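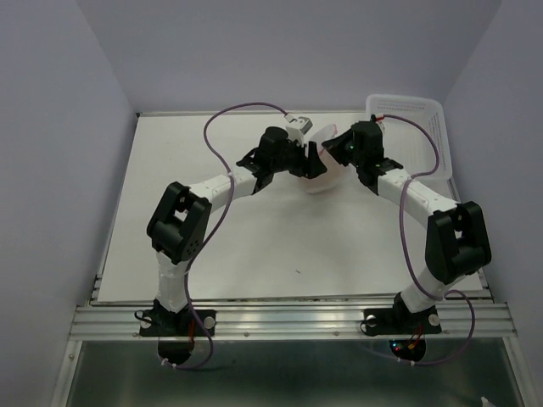 Print | E-mail

Ticket 2834
Subject: Recorded examples rejected at upload, thin plastic items task
Submitted by: Pallavi Khurana, Cosau site
Priority: 2
Status: Open, awaiting confirmation from site

Reported problem
Examples recorded on the two-arm cell since the September software update are being rejected at upload. The error text reads "arm streams out of step." Rigid items recorded on the same cell are accepted. The operators have been instructed to continue recording and to keep all rejected files.

Response, Drurell support, 9:40 a.m.
Please confirm that both arms were restarted after the update. Please also inspect the purple cable on each arm from the wrist down to the base. The cables have enough slack to form loops below the bases, and a connector under strain can delay one stream without stopping it.

Site reply, 11:15 a.m.
Both arms were restarted. The cables were inspected and the wrist connectors reseated. Seven further examples were recorded with both grippers on the translucent item. Three were rejected with the same error.

Response, Drurell support, 1:05 p.m.
The logs for the three rejected files have been reviewed. In each case the left arm stopped reporting while it was holding still and resumed when it next moved. The update introduced an idle setting that reduces reporting from a motionless arm. Operators hold one arm still for longer periods when handling thin plastic, and the upload check treats the missing readings as a fault.

Action required
Set "idle reporting" to "full" for both arms in the Tekau control panel, then restart the recorder. Do not trim the pauses from existing files. The pauses are part of the task, and the training team requires them.

Site reply, 2:50 p.m.
The setting has been changed on both arms. A new batch will be recorded on the next shift. Please advise whether the rejected files can be recovered.

Response, Drurell support, 3:20 p.m.
Recovery has been referred to the Abbasi data group. Please leave the files in their original folder and do not rename them.

Print | E-mail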